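What the wrist camera leaves out
Javiera Leiva spent a year testing robots that learn from a camera by the hand. She is less impressed than her own results suggest.

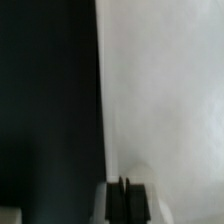
Wrist view, gripper fingers at the bottom, between a dark panel and a white surface.

Javiera Leiva keeps a folder of pictures she shows to people who want to fund her. Most of them are dull. Blurred white, blurred black, two fingers poking up from the bottom.

"I ask them, where is the robot? Which way should it go?" she says. "They usually guess. Then I tell them the network has to guess too, and it gets a score for it."

Leiva works on the Brillwood study, which set out in May to check a claim that has become popular in robot learning: that a small camera mounted near the gripper gives an arm most of what it needs to copy a human operator. Her group gathered 2,714 demonstrations, trained a policy on them, and ran 1,000 trials. The headline number was 88 percent success.

It's a good number. I asked her why she winces when people repeat it.

"Because they say it like the arm understood something. Eighty-eight percent of what? Of tasks we picked, in places we set up, with starting positions we were comfortable with. When I read a paper with a number like that, the first thing I look for is who chose the starting positions. In ours, it was me."

Her doubts grew when she began sorting trials by what the camera had in view at the start, before she looked at whether they succeeded. In one group the objects were plain to see. In the other, the view was mostly flat surfaces, with one edge or maybe two to go by. The second group was small, and the policy did badly on it. She won't give me the rate.

"Too few trials. If I give you a number you'll print it, and then it's a finding. Right now it's a suspicion."

The usual answer is more data. Charpentier, the company that supplied part of the computing time, made that argument to her early on, and she doesn't think it's foolish. A large enough collection would include plenty of close-up views of nothing much, and the policy could learn what people do in them.

"Maybe. But look at what the operator knows. The operator is a person standing in the room. They can see the whole thing. The camera gets a white wall, or a cabinet side, or who knows, and the person moves the arm left because of something the camera never saw. You can collect that a million times. The reason still isn't in the picture."

So why did the policy do so well overall? Leiva has two explanations and likes neither. One is that the tasks were easy. The other is that the policy had learned the habits of the operators, 8 of them, who tended to make the same motions in the same order. To test this, her group fed the trained policy old pictures from the wrong point in a task. In a fair share of cases, she says, it carried on as if nothing had happened.

"That was a bad afternoon. You want it to be confused. Confused would mean it was looking."

A rival method called Jelteo adds a short memory, so the arm can use what it saw a few moments earlier. Leiva has read the write-up and tried a version of it on her own recordings. It helped in the cases where the object had been in view and then dropped out of it. Where the object had never been in view, it changed nothing, and in a few trials the arm repeated itself.

She is harder on Given, the scoring tool many groups use to compare policies, including hers. It marks a trial as a pass if the object ends up in the right area. How it got there doesn't count.

"We had a trial where the arm bumped the thing in with its elbow. Pass. I'm keeping that one, I like it. But it's in the 88."

I put it to her that this is how most fields start, with rough measures and generous tasks, and that she may be asking too much too soon. She thought about that for a while.

"I'd agree if people talked about it as a start. I go to talks and hear that grasping is done, and then I go back and watch ours push on a panel for half a minute."

Her next round will let someone outside the group choose the starting positions, and the operators will work from the wrist picture alone, on a screen, with their backs to the arm. She expects the demonstrations to be slower and uglier. She also expects the success rate to fall, and has already told Charpentier so.

"They asked me by how much," she says. "I said I'd tell them after."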